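Sundberg Packing Supplies
Help Centre > Cartons and boards > Frequently asked questions

Board lids and taped closures

Answers to common questions about closing an open carton with a flat board in place of its flaps. For standard flap closures, see the Carton Sealing page. Questions not covered can be sent to the service counter using the form at the bottom of the page.

What is a board lid?

A flat rectangular sheet laid across the top of an open box and fixed along its edges with tape. It replaces the four top flaps when these have been cut off, torn or folded down inside. It is used for storage, for short moves within a building and for boxes that need to be opened often.

Is a board lid strong enough for courier freight?

No. Couriers expect a sealed carton with the flaps intact. A board lid resists dust and light knocks, but the tape carries all of the load if the box is tipped. Use a new carton for anything leaving the building.

Which board should I order?

The Berkwood lid board is stocked in white, grey and mint green. The colours are the same sheet and perform identically. Many customers use colour to separate rooms or departments. Any stiff sheet will do the job if it spans the opening without sagging.

How do I measure for a lid?

Measure the outside of the box at the top rim, length and width, after the walls have been squared up. Add 2 mm to each dimension. A lid cut to the inside measurement will drop into the box when pressed. A lid with too much overhang catches on shelves and sleeves and lifts the tape.

Can I reuse a printed carton?

Yes. Old printing does not affect the closure. Cross out any previous address and barcode, and put the new contents label on a face that will be visible in storage. Loose labels should be picked up and thrown out before you start, as they stick to the underside of the box and are hard to remove later.

Where should I work?

On a hard, level floor or a bench at waist height. Glazed tile is suitable but slippery, and a carton will slide when the tape is pulled tight. Set the box on a fibre mat or a piece of rubber underlay. Keep the mat flat. If one corner of the box is on the mat and another is off it, the rim will rack slightly and the lid will not sit square.

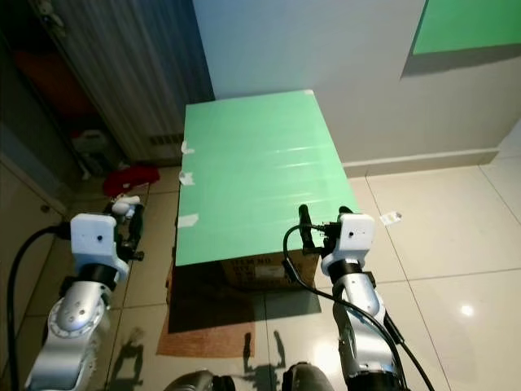
Short strips are easier to control than one long run. Cut all of them first and hang them by one end from the edge of the bench. Fix one side of the lid completely, check the opposite side for alignment, then fix that. The front and back can be left free if the box will be opened regularly.

How many strips does a lid need?

For a box up to 500 mm long, use three strips on each long side: one near each corner and one between them. Larger boxes need a further strip per side. Spacing does not have to be exact. The strips near the corners do most of the work.

How long should each strip be?

Long enough for equal contact on the board and on the box wall. A strip that is mostly on the lid will peel from the wall first. Fold the last few millimetres under to make a pull tab if the lid is temporary.

Which tape should I use?

White paper tape is recommended for temporary closures. It tears by hand, can be written on and usually comes away from coated board without marking it. For closures lasting longer than a season, use Trondix cloth tape. Clear packing tape holds well on cardboard but will pull the surface off most coloured boards.

Why is my lid rippled?

There are two usual causes. The first is uneven tension, where one side has been pulled tight before the other was aligned. Lift the strips on the second side, let the sheet relax and tape again. The second is storage. Sheets kept upright without support take a bend, and damp air makes it worse. Lay the sheet flat under a weight overnight. Slight ripples are cosmetic and do not affect the closure.

The tape will not stick to the cardboard. What can I do?

Wipe the box wall with a dry cloth. Recycled cardboard sheds fibre and dust, particularly near cut edges. Press each strip down firmly with a thumb or a plastic scraper, working from the lid toward the wall. Do not use a damp cloth. Tape applied in a cold garage may also fail, so bring the roll and the box indoors for an hour before starting.

Can boxes with board lids be stacked?

Two high, if the contents are light and the lower box is filled to the rim. An underfilled box lets the lid bow, and the box above will tip toward the low side. Fill any gap with crumpled paper.

Can I push the box against a wall while taping?

Yes, and it helps if you are working alone. Tape the accessible sides, then turn the box around to do the rest. Do not tape the lid to the wall or to a skirting board, as paint may come off with the strip.

How do I remove the lid without tearing the box?

Pull each strip back on itself, slowly and close to the surface. Start from the cardboard end. If the top layer of the box begins to lift, stop and start again from the lid end. Adhesive left on the board can be rolled off with a fingertip.

What does part number 282 refer to?

It is the Softić hand scraper supplied with the lid starter pack. It is also sold separately. The blade is plastic and will not cut the board.

Are cut boards returnable?

No. Uncut sheets can be returned in their original sleeve. The return period is extended for orders placed in October, when the stock count delays processing.

Can you cut boards to size?

Yes, at the service counter, from 7:30 am to 3 pm. Bring the box if possible. Written measurements are accepted, but we do not recut boards that were ordered to the wrong size. For bulk cutting, mark the form to the attention of Jacinto Ibarra and allow 4 working days.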